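Learning to make the bed again

Since February I am helping Asuka Hattori collect demonstrations for the bedding task at Trulham. My part is simple to explain. I hold the gripper in my hand, I do the chore in a bedroom, and later the robot should learn from my movements. The target is 400 demonstrations, and I have finished 100.

I thought folding and straightening a duvet would be the easy one. At home I do it without thinking, with both arms and sometimes my knee. With two fingers it is another job. You must choose one place to pinch, and if you take too little cloth it slides out.

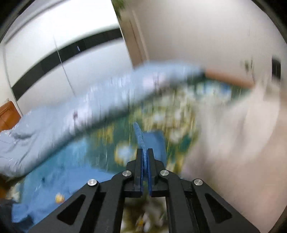
Kenta Iwasaki checks my recordings in the evening, and his favourite comment is "slower, please." He is right. When I swing my wrist fast, the picture becomes streaks of colour and the tracking gets lost. Last week he threw away 2 of my best ones, or I believed they were my best.

So now I count quietly while I pull. Grab, wait, lift, wait. My neighbour would think I am practising a dance. I also learnt to close the fingers fully before I move, which I was always forgetting in the beginning.

Tomorrow we start with pillowcases.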